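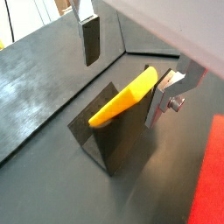 The yellow block on its black stand, rounded end up.

November 2021
By Solveig Nyberg

Print this page | E-mail this page

A place to put the piece down

I have spent a good part of my life on the floor next to shape boards, first with my own children, then for many years at the Stanov toy library, and lately with a granddaughter who has strong views about everything. So I hope you'll forgive me for having strong views of my own about something as small as where a block sits before it goes into its hole. I think that matters a great deal, and I think most of the people who make and buy these boards hardly look at it.

Think of how the things are usually sold. You get the board, shrink-wrapped and handsome, and you get the pieces in a bag. You tip the bag out, the pieces skitter off under the radiator, and the child's first job is to pick something flat off a flat floor, which is a miserable task if your fingers are short. I have watched many small people scrape at the edge of a thin square with a fingernail until they gave up and sat on it. The matching hadn't even begun! And then some grown-up on the sofa says, oh, she isn't interested in shapes.

A stand changes all this. It needn't be fancy. Lean the piece on a slope, or nestle it in a dip with a little of it poking up over the rim, and it can be taken hold of from both sides. The color helps too. A bright yellow piece on a black stand is about as easy to find as anything in this world, and I say so as a woman who loses her glasses twice before lunch.

My old colleague Urho Salminen used to disagree with me on this, very pleasantly, over a great deal of coffee. His feeling was that picking the piece up was half the lesson and that I was spoiling them. He had a point, and I've turned it over many times since. Where I ended up is that picking up off the floor is a fine lesson for another day. If I want to teach a child to peel an orange I don't hand it to her inside a locked box. Urho thought the comparison was unfair, and it may be, but I'm keeping it.

Then there is the board itself. The one I like best these days is red all over, a big thick slab with the top a paler, corally shade and the recesses a stronger red. I'll admit that I expected to dislike it. I was raised on boards where every hole had its own paint, blue for the circle and green for the star, and a child could match the whole lot by color without once looking at an edge. With everything in one family of reds you have to look at the outline. There's a star, a hexagon, a good big circle in the middle, and a notched one that everybody I know calls the crown.
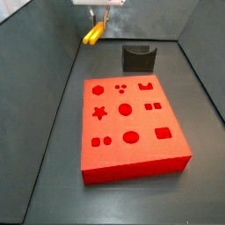

Should a beginner's board have only one hole for each shape?

A mixture is better, in my opinion, because a child who has mastered a single circle is ready to be surprised by several small ones sitting close together.

I came to that opinion slowly. For years I bought only the plain kind, one shape to one hole, and when Kerttu Pitkänen took over the ordering she brought in a board with little clusters on it and I grumbled for a whole February. What I hadn't understood is that three small circles set in a triangle is a different idea from one large circle. It's an arrangement. A child puts one hand over it and feels it before she names it. Two squares side by side get treated as a pair of eyes, or windows, or a pair of beds for two very small bears, and all of that is thinking, whatever it looks like from the sofa.

I would also speak up for weight and thickness, which the catalogs never mention. A thin board slides. The child pushes, the board travels, and she ends up chasing it across the rug like a puck. A thick one stays where it's put, and its recesses can be deep enough that a piece drops home and you know about it. I would rather pay for a slab than for a pretty box with a handle. Nima Kiani, who lives downstairs from me and has twins, bought the pretty box. We are still friends.

And please, set it on something plain. A dark floor or a gray mat will do nicely. I know the patterned play rugs are charming, with the roads and the duck ponds, but a board full of shapes on a rug full of shapes is a lot to ask of anybody, and I've found myself hunting for the hexagon among the lily pads.

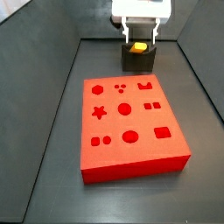
Where the stand should go

Behind the board, a short way off, with a strip of bare floor between the two. I used to put it to one side, on the right, like a salad fork, and the left-handed children had to reach across themselves and knocked it over with their sleeves. Straight behind is fair to everyone. The hand goes out over the board, takes the piece, and comes back over all those holes on the way home, so the child gets a good look at her choices while she's still carrying the thing.

One piece on the stand at a time, too. Keep the rest in your lap or in a bowl behind you, and when she has settled the first, wherever she decides to settle it, put out the next and say very little. I find that last part the hardest. My granddaughter has started putting her finger to her lips at me.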